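How I Spent a Semester Sorting Other People's Stuff
Project report, Intro to Community Research

I picked this topic because of my own closet. We had to choose an everyday habit and study it for a term, and I was sitting on my bedroom floor at two in the morning looking for a charger, so there it was. My question ended up being: when people put their things into containers at home, do they keep doing it, and what makes them quit?

I started out way too big. My first proposal covered garages, kitchens, offices, a storage rental place out by the highway in Rimville, and the history of the cardboard box (I still think that would be a great project). My instructor wrote "pick one room" across the top and handed it back. So I picked the entryway, or whatever the first surface is that you hit when you come in the door. In my building that's usually a table or a shelf, and in one apartment it's the top of the washing machine.

What I did

I asked for households on the bulletin board in my building, which is called Dronard Court, and in the laundry room of the one next door. I wanted 25 and I got 25, but only because I baked. Every household let me visit 3 times: once in September to see how things were, once in October right after they'd set up containers, and once in November to see what was left of the plan. The visits were supposed to be short. They were not short! People love talking about their junk. I got shown a drawer of foreign coins, a lot of tape measures, and a really beautiful collection of matchbooks that had no business being in a project about entryways.

I split the households into 2 groups. One group got to choose how many containers they wanted and what went in each. The other group got only two, with the rule "stays" and "goes." Stays meant it lived in the entryway for good, like keys or the dog leash. Goes meant it was on its way somewhere else, like library books or a package to return. I took the stays and goes idea from a handout they give out at the Ambaye thrift store, where I volunteered one summer, and I changed it a little because their version had a third pile for trash and I figured people could handle trash on their own.

The containers came from Promach, the discount place near campus. I spent 98 dollars total, tax included, and I have the receipts in my appendix. I'll say more about money later because it turned into a bigger deal than I planned.

Why color

I didn't plan to study color at all. I just bought whatever was on the shelf, and then in October people kept bringing it up. One household swapped with their neighbors because they wanted the two containers to look different from each other. Another one had two identical gray ones and told me they kept checking the wrong one first, every single morning. So I went back over my notes and started marking down who had matching containers and who didn't.

There's some common sense here that I should have thought of earlier. If two containers are the same, you have to remember a position, like "left is keys." If they're different, you can remember a color, and the color comes along when somebody moves the thing to dust. A lot of people also told me they liked labels better in theory, and then they never wrote the labels. I handed out blank stickers to everybody. In November most of the stickers were still on the backing sheet, stuck under a magnet on the fridge.

The other thing that messed with my plan was the loose item. That's my name for the thing that doesn't belong to either container and just sits there between them. A ball, a single glove, a light bulb somebody means to match at the store. I started asking about the loose item at every visit, and it got to be my favorite question. People would look over at it and kind of laugh. One family had to hold a meeting about theirs (a bike pump). I think the loose item is where most plans start to go, since once there's one thing sitting out, the second thing has company - and then it's a pile again. 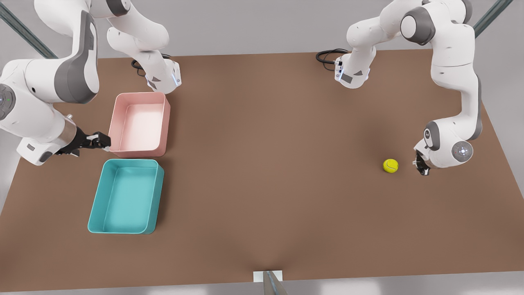
One reader of my draft disagreed with pretty much all of that, and wrote in the margin that a loose item is fine as long as it's the same one every week, and that what wrecks an entryway is mail. I went back and checked, and mail is a really strong point. I had been counting mail as "goes" and not thinking about it any more than that. But mail doesn't go. You open half of it, you keep the envelope because it has a number on it, and then it's November. The same reader also said I should have asked who in each home does the putting away, and I agree, and I didn't.

What I found

I want to be careful because this was a small project in two buildings, and I know a lot of these people from the elevator. Still, a few things came up enough that I feel okay writing them down.

The two-container households did better in November than the ones who chose for themselves. By "better" I mean I could tell what each container was for without asking. The people who picked their own number mostly picked too many. They'd have one for batteries, one for sunglasses, one for dog stuff, one for "kid stuff" and one for "school stuff," and of course those last two were the same stuff. When a container is that specific you have to stop and think while you're holding groceries, and no one wants to think while they're holding groceries.

Matching containers were harder on people than different ones. I can't put a good number on this because I only started tracking it halfway through, so please take it as a hunch with notes behind it.

Lids were a disaster. I bought a few with lids because they were on sale. Everybody who got one put things on top of the lid. Every one of them. I took a lid off for somebody in October, with permission, and they were using the container again by my next visit.

Size mattered too, but in a way I had backward. I thought bigger would be more forgiving. Bigger just meant that keys ended up at the bottom under a scarf. The households that seemed happiest had something shallow enough to see all the way into while standing up.

The part about money

So, the 98 dollars. I was paying for this myself, and I felt a little silly telling people that the answer to having too much stuff was more plastic stuff from me. A couple of households turned down the containers and used what they had, which was a baking dish in one case and a shoebox in another. They did just as well as the rest! If I ran this again I'd ask everybody to start with something they already own, and only buy if it isn't working after a month. I'd also have saved enough to fix my bike.

I did think about whether free containers changed how people acted. I'm sure they did. If somebody hands you a thing and says "I'm coming back to look at it," you're going to use it, at least the day before. One person told me flat out that they cleaned up for me each time. I put that in my notes with a star next to it and then felt bad about all my other notes.

What went wrong

My October visits ran into midterms, so some of them were at eight at night, when people were tired and I was more tired. My notes from those are short. One just says "fine, cat."

I also changed my interview questions after the first round, which you're not supposed to do. The new ones were better (the loose item question came out of that) but it means I can't really compare September to November on those. I should have done a practice round with my roommates first.

And I never settled on what counted as an entryway. In a studio apartment everything is the entryway. I ended up letting people point to the spot themselves, and I think that was the right call, but I made it in the middle of a visit with no warning and had to go back and redo two earlier ones.

What I'd do next

I'd like to follow the mail. Just mail, nothing else, from the box downstairs to wherever it ends up. I would ask who carries it in, where it gets set down first, and how long it stays there. I'd probably do it in February, when the tax forms show up and everybody has at least one envelope they're scared of.

I'd also like to do a version with people who share a place but aren't family, because the roommates in my group fought about this stuff in a completely different way than the parents and kids did. The roommates were very polite and moved each other's things three inches at a time.

As for my own closet, I put in two containers, a blue one and a clear one, neither with a lid. The charger was behind the dresser.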